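The Garka Sample

60 shares 2 comments

The sample arrived in a foil pouch with the lot number written twice, once in ink and once in pencil. The numbers did not match. I logged both and put the kettle on.

My job at Closum was to accept or reject black tea before it went to the blending drums. I weighed the leaf, poured water just off the boil, covered the cup and waited four minutes. Then I tasted it and wrote down a grade. The Garka lot tasted of cut hay and, faintly, of smoke. The order sheet said unsmoked.

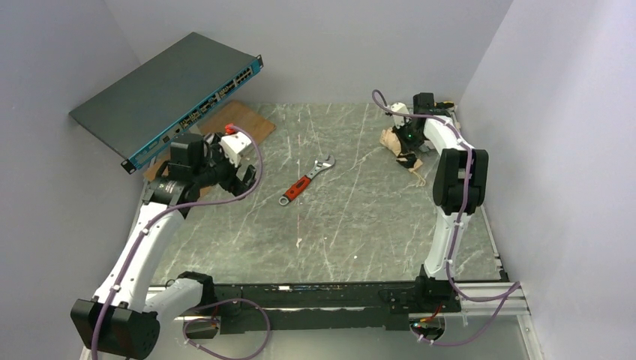 Smoke gets into leaf in two places, the dryer and the store. I started with the dryer records. The estate ran a Dulix unit that saved its inlet temperature every minute and sent it down to the office over the wire. The office had one rack-mount switch, dark gray with a bright blue strip along the row of ports, and when the power dipped it dropped whatever was passing through it. The record for my lot had a gap of eight minutes. Before the gap the temperature was normal. After it the temperature was also normal. I wrote to the estate and asked what had been burning.

The reply took a week. It was typed on the back of a packing list. 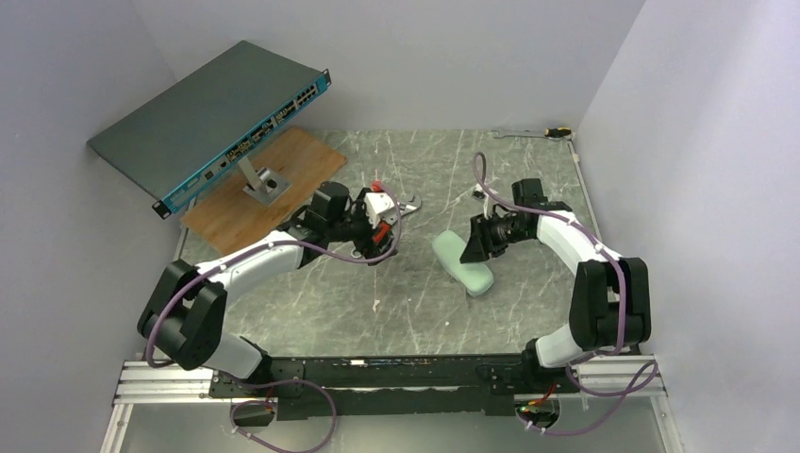 GARKA, Sep 17, 2021

"In answer to yours. The dryer was not at fault. During the stoppage the leaf was moved to the old shed, where there is a stove. It was there for one night. The pencil number is the shed number. We did not think you would taste it."

I read this at the bench, next to the cup, which had gone cold and formed a skin. A skin usually means hard water. I changed the filter and brewed the lot again - same weight, same time - and the smoke was still there.

Closum's rule was plain. A lot that differed from its order sheet went back. The freight was charged to the estate, and an estate with two returns in one season came off the list. Garka already had one. 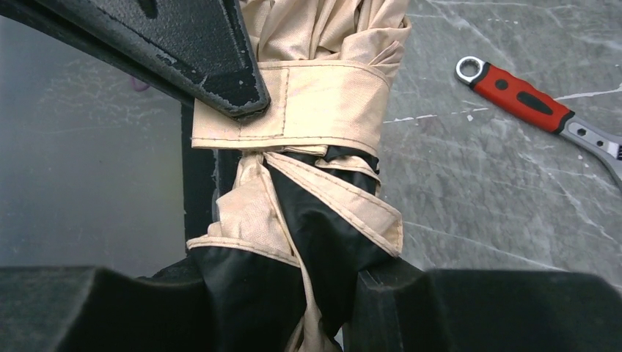 The Second Cup

I carried a blind tray to the Balogun office across the yard. They bought what we did not want and had better palates than ours. I set out four cups, with Garka third from the left. The buyer went down the row with a spoon, spat, went back to the third cup and swallowed.

"What are you asking for this?"

I said it was not for sale yet. The buyer asked whether there was more of it.
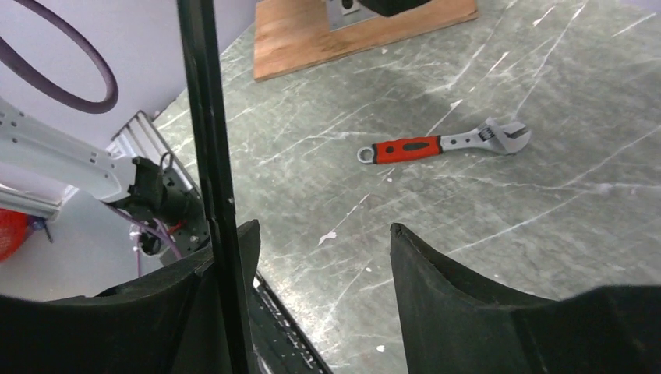 There were 60 chests. I said so, and the buyer wrote the number on a cuff and asked for the shed to be kept exactly as it was, stove included. I said I could not speak for the shed.

Back at the bench I filled in the form. Under "Defect" I wrote smoke. Under "Cause" I wrote storage, one night. The last box was "Action," and it was a small box. I wrote the Balogun telephone number in it, in ink, and went over the final digit again in pencil where the pen had skipped.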